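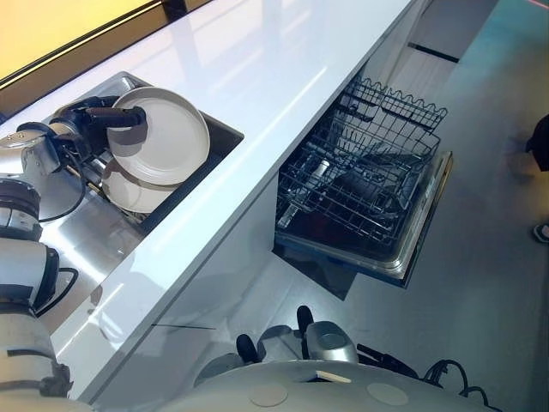 2 min read

How to Clear a Slow Kitchen Sink Drain

Resident Guides » Kitchen » Drains and Plumbing

Updated 2026-05-04 by Nuria Bermúdez, Resident Services, Benari Housing

A kitchen drain that empties slowly can usually be cleared without a plumber. The steps in this guide apply to all apartments with a single-basin sink and a standard P-trap under the counter. Residents of the Zanora building should call the maintenance desk first, as several kitchens there share a waste line.

Before you begin

Remove all dishes, the drain basket and any sponge from the sink. If the sink has a garbage disposal, switch it off at the wall and at the breaker. Do not use chemical drain cleaner at any stage. It can damage older pipes, and it remains in the trap where it may burn the person who opens it.

You will need a bucket, rubber gloves, a flat-bottomed plunger, an old toothbrush and a flashlight.

Step 1. Flush with hot tap water

Run the hot tap for 4 minutes, provided the basin does not fill. Add a small amount of dish soap as the water runs. Light grease will often move at this point. Do not pour boiling water into the drain, as plastic joints may soften.

Step 2. Plunge the drain

Fill the basin until the cup of the plunger is covered. If there is an overflow opening, block it with a wet cloth. If a dishwasher hose joins the drain, clamp it shut. Plunge firmly 15 times, then lift the plunger away and watch the water level. Repeat twice if needed.

Step 3. Clean the trap

Place the bucket under the curved pipe. Loosen the two slip nuts by hand - a wrench may crack them - and lower the trap into the bucket. Scrub the inside with the toothbrush and rinse it in another sink. Check that the washers are seated flat before tightening the nuts again.

Step 4. Test for leaks

Run cold water for one minute and feel each joint with a dry paper towel. Tighten any damp joint by a quarter turn. Remove the clamp from the dishwasher hose and restore power to the disposal.

When to call maintenance

Stop and submit a work order if water backs up into another fixture, if a pipe is cracked or corroded, or if the drain is still slow after the trap has been cleaned. Work orders for drains are assigned by Hemant Bansal at the maintenance desk, extension 270.

Related guides: Replacing a Faucet Washer - Resetting a Garbage Disposal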